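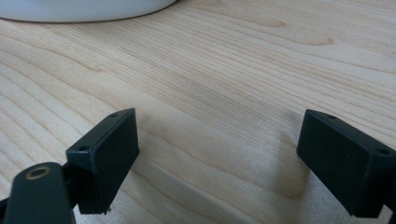

起始位姿固定吗？如果每一条都从同一个地方伸手，裁不裁开头差别不大，先把这个说清楚再谈别的。提问下面的第一条评论这样写，所以我把原来的问题改了一遍，补上了采集方式。

# 手持夹爪采集示范，目标物只在视野边上露一点，这段开头要不要裁掉？

标签：`模仿学习` `数据采集` `手持夹爪` `数据清洗`

我们在做一个桌面抓放的任务，内部叫 Droslow。采集用手持夹爪，人拿着去抓桌上的碗和杯子，放到指定位置，图像来自装在夹爪上的相机。桌子是浅色木纹桌面。

到目前为止采了 801 条，跑完轨迹重建和基本检查以后剩下 738 条能用。现在的问题出在每条的开头：

- 起始位姿不固定，操作员从桌边随便一个位置开始。
- 很多条的开头一段，两根手指张开，中间只有桌面，白色的碗或杯子只在画面角上露一截，有时完全看不到。
- 操作员当然知道东西在哪儿，手直接就过去了，但模型看到的是一片木纹。

训练出来的策略在目标物居中时还可以。目标物在视野边缘时，它有时朝反方向走，有时停在原地不动。

我想过两种处理办法：

1. 写个脚本，目标物完整进入视野之前的帧全部裁掉。
2. 不裁，重新采一批，要求操作员从目标物可见的位置开始。

第一种省事，但我担心裁完以后模型就没学过怎么从边缘找过去。第二种要多花时间，操作员一共 3 个人，排班比较紧。

另外，木纹这种重复纹理会不会影响轨迹重建？被筛掉的那些条我还没有逐条看原因。

*编辑于 3月18日 星期三：补充了起始位姿和筛选后的数量。*

---

## 回答一（已采纳）

不要一刀切地裁。你说的开头其实是两种情况，应该分开处理。

**露出一部分的。** 目标物在画面角上有一截，人往那边移动，图像里是有依据的。这种帧应该留着，你的策略在边缘表现差，多半就是这类样本太少或者方向不均匀。先统计一下目标物第一次出现时在画面的哪个方位。我以前做 Altwood 那批数据时，操作员都是右手拿夹爪，习惯从右边进，结果目标物大部分先出现在左侧，模型对右侧几乎没有概念。

**完全看不到的。** 图像里没有任何依据，动作却很明确，模型只能学一个平均方向。目标物在各处都有的话，平均下来就是不动，或者偏向数据里最多的那一侧，和你描述的现象一致。这些帧可以裁，裁到目标物刚露出来为止，不要等到完整可见。

裁的时候注意几件事：

- 裁剪点往前留几帧。观测里如果带历史帧，要保证第一个训练样本的历史也是真实的，别拿同一帧重复填充。
- 如果状态量用的是相对起始帧的位姿，裁完要重新算参考点。这一步很容易漏，漏了不报错，训练曲线也看不出来。
- 原始文件别动，裁剪结果写成一个索引表，记下每条的起止帧就行，以后想改阈值不用重来。
- 中途目标物短暂离开视野的不要裁。那种情况下前面几帧已经见过它，历史窗口够长的话是有信息的。

补采我建议也做，但不需要从头来。只采目标物在边缘的，上下左右和四个角都覆盖到，放下夹爪、挪一下碗、换个方向再来。每采完一轮看一遍方位统计，哪边少补哪边。给操作员的说明写一句就够：开始录之前，目标物要在画面里露出来，但不要居中。

夹爪开合量也顺便查一下。有的人伸过去之前先把手指合一下再张开，这种多余动作会被学进去。开头应该统一是张开的。

关于木纹：纹理本身对特征跟踪是有利的，比纯白桌面好。麻烦在于纹路走向一致、局部又很像，贴近桌面时画面里几乎全是木纹，容易匹配错位。桌面带一点反光的话，灯的位置也有影响。可以在桌子外围摆些固定不动的东西，再把录制前的建图路径走长一点。被筛掉的那些按失败发生的时刻排个序，如果集中在手离桌面最近的时候，基本就是这个原因。

> **提问者评论：** 方位统计做了，左上和正上方占了大头，右下几乎没有。相对位姿那条我们确实漏了，参考点还是原来的起始帧。先改这个再训一版。

> **回复：** 改完先不要加新数据，用同一批 738 条训，不然分不清是哪个改动起的作用。

## 回答二

我们在 Singhal 上没有裁，直接加了一个广角镜头，目标物基本一开始就在视野里，问题就没了。缺点是旧数据和新数据的视角不一样，混在一起训效果不好，最后旧的没再用。你已经有这么多条了，换镜头之前想清楚。

要是机器那边还有一个固定视角的相机，也可以让它负责找目标，夹爪上的相机只管近处。不过手持采集的时候一般没有那个视角，得另外想办法对齐。

## 回答三

数据多了自然就好了，我觉得不用管。我们 Humano 那个项目从去年 11 月开始采，开头从来没处理过。

> **评论：** 你们的起始位姿是固定的吧？

> **回复：** 是，每次都放回一个定位座再开始录。

> **评论：** 那和题主的情况不一样。他这边起点是散的，开头看不到目标的帧会直接拉偏动作。

> **提问者评论：** 定位座这个可以借用，做 3 个放在桌子不同的边上，轮着用。右下那一侧先做。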